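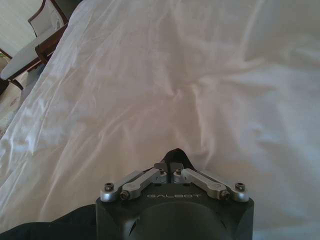 Can a small hotel hire a robot for the tidying without buying one?

From June it can, if it's one of the first lot. Pundeo is taking bookings for a monthly service called Sarkier, which covers folding guests' clothes and straightening up round the bed. Hire only for now. Price is £2131 a month, plus a one-off £254 for the site visit.

The firm opened the list on Wednesday morning. By teatime the first few slots had gone, according to Manolis Lazaridis, who looks after hotel customers there. He wouldn't say how many slots there were to begin with.

What you get for the money: a two-armed robot on hire, the Sarkier software, set-up in one room type, and phone support from seven in the morning to eight at night. Delivery included on the mainland, islands pay extra. Carpets are fine, stairs are not. A hotel with no lift gets one floor and has to pick which.

Clothes are the main selling point. T-shirts, vests and pyjama tops are on the list at launch. Shirts with buttons are "later in the year", no month given. Socks, don't ask. Lazaridis laughed and changed the subject.

The fold is done on the bed, so no seperate table to buy or store. Garment gets laid out flat, grippers take the shoulders, and it goes from there. Pundeo says bed folding was the thing hotels kept asking for in the pilot, mostly beacuse rooms haven't the space for anything else.

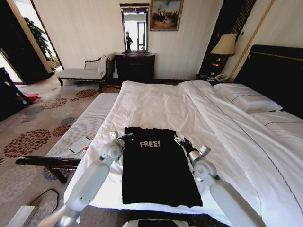
A black T-shirt spread out on a guest bed, grippers at the two top corners.

Dark clothes on white bedding are the easy case, the company admits. White on white is harder and the advice in the guide is to put a coloured throw down first. Bit of a faff with a full house, but there it is.

Beds themselves are not part of the basic package. Making up a duvet is an add-on under the name Lamptey, still in testing, no price yet. Pundeo wants almost 1000 practice runs behind it before anyone is charged. Until then housekeeping does the bedding as now.

Daiane Vasconcelos runs housekeeping at the Kinero, a 40-room hotel that had the service on trial for a month. Her view is mixed. She liked the folding and said the results were neat enough to leave out for guests. Speed, less keen. "One of my girls does a T-shirt in the time it takes to talk about it," she said. "But she has got eleven other things to do, and if the shirts are done when she comes back, fine, I'll take that."

Her bigger grumble was the turning space.
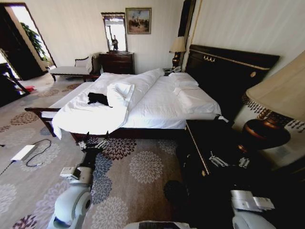 She had staff shift benches and bedside bits in two of the smaller rooms before the trial could start, then shift them all back for the weekend. Pundeo now sends out a floor plan form ahead of the site visit. Measure the gap at the foot of the bed, she says, and measure it with the furniture in.

Other small print. Minimum term three months. A month's notice after that. The hotel needs its own wifi in the rooms, and damage to guests' clothing is covered by Pundeo, up to a limit it will put in the contract but would not give us. We asked twice.

Kinero has not decided whether to sign. Vasconcelos wants to see the button shirts first.

Bookings by phone or through the Pundeo site. Site visits start the week after next, north first.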